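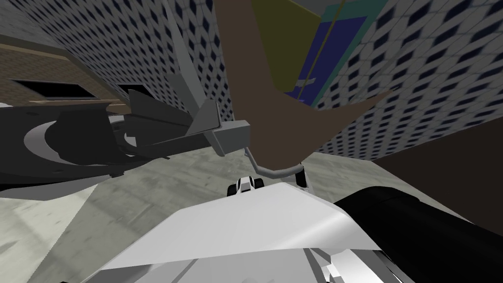 Known fault: camera pose drift in the Torkener street set

Status: open. Maintainer: Elīna Juška. Last edited 9 July 2022.

Stuto is a set of 3,000 simulated episodes of a two-arm robot placed among city buildings. Nine of them are confirmed bad. In those, the head camera slowly rolls while the logged camera pose stays level – the facades and floor tilt in the render, but the pose file does not record it.

Lilla Gulyás traced the fault to the scene reset. The camera mount keeps its old joint offset when a new building layout loads.

What to do

Drop the nine episodes listed in bad_pose.txt before training. Do not use head camera extrinsics from any run made before the June patch. Joint states and wrist cameras are not affected.

Not fixed yet

The patch resets the mount but not the arm links. Runs longer than 10 minutes may still drift by roughly 5 degrees. Report new cases with the seed and the full log.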